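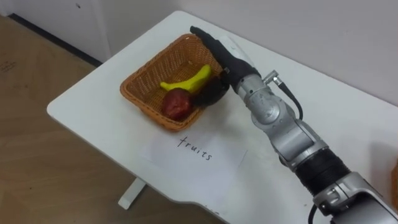
Does fruit really ripen faster if you sit it next to a banana, or is that one of those things people repeat because their nan said it? I've just moved to Keroddale and my new neighbour swears by it. She reckons I'm wasting money because I store everything together, apple and banana in the one wicker basket, same as my mum always did. My bananas do go spotty by Tuesday if I shop on the weekend, but I live in a warm house and I suspect they'd do that anyway. I've also been told to wrap the stems in cling wrap, which sounds like a way to sell cling wrap. Has anyone tested any of this at home, or are we all just passing it along?

**Traseck**

Your neighbour is half right. Apples and bananas both give off ethylene, a gas that sets off ripening in some fruit. Put a hard avocado in a paper bag with a ripe banana and you'll probably notice a difference in a few days. In an open basket most of the gas drifts off, so I wouldn't expect miracles. Citrus and grapes won't ripen further once picked, whatever you park beside them.

Cling wrap I'm doubtful about. I tried it with 4 bananas wrapped and 5 left bare, same bench, and couldn't pick which was which by colour. Not exactly a lab study - but I've stopped bothering.

**Giuliana Huaranga**

I don't buy most of it either, but splitting them up costs nothing, so I do.

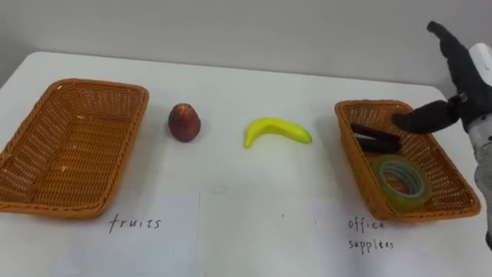 *Two baskets, with the red fruit and banana out on the table.*

What made a bigger difference at my place was buying fewer bananas at a time and moving them off the sunny sill. Once they're as ripe as you like, put them in the fridge. The skin goes an awful colour but the inside is fine for a few more days. Apples keep for weeks in the crisper, so I only leave out what we'll eat.

**Pundilano**

100% a myth, mine go brown no matter what. Just make banana bread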